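From: Audrey-Anne Wong
To: Herier Games and Puzzles list
Date: 2 May 2025
Subject: Re: [herier-games] Timers for the Boltville table?

Chantal Gill wrote:
> Does anyone have a sand timer they like for word games? Ours
> vanished somewhere between here and Dinville in November and
> we've been using a phone, which I can't stand. It buzzes, then
> somebody reads their messages and we lose them for the round.
> Also, what are people doing with all the loose bits? My letter
> tiles are living in an envelope.
>
> Chantal

Hi Chantal and all,

Oh, I have opinions on this! Get a little hourglass, the plain kind with a flat cap on each end. I'd been using the flimsy ones that come in the box for years, and they tip over every time someone leans in to argue about a word. A wide cap makes such a difference. You can slap it down with real feeling and it stays put (mostly, Thắng plays with us and he is a very physical speller).

Mine runs a bit over 3 minutes. I timed it against the stove clock 9 times one rainy evening and wrote the results on the inside of the game lid, and my favourite part is that one end is slower than the other. We flip a coin for which end goes up first.
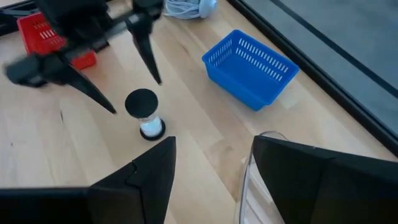

As for the loose bits, I'm all for clear plastic containers. I tried cloth bags, and they're lovely for drawing tiles from, but for storage I want to see what's in there without tipping it all out. I have 103 letter tiles at the moment, which is wrong for every set I own, and I only noticed once they were in something see-through. A small basket is handy for pencils and score pads, too, and it can go around the table as it is.

One more thing: try playing on bare wood, with no tablecloth. The tiles slide beautifully and you don't get that awful ripple when someone tugs a corner. Eulalia swears by felt for the 1,000-piece puzzles and she's right about that, but for word games I won't budge.

I've got a spare timer if you'd like it, Chantal. I can bring it to Gosselin next time, or leave it with Mélanie if she's going your way sooner. Bring the envelope!

Cheers,
Audrey-Anne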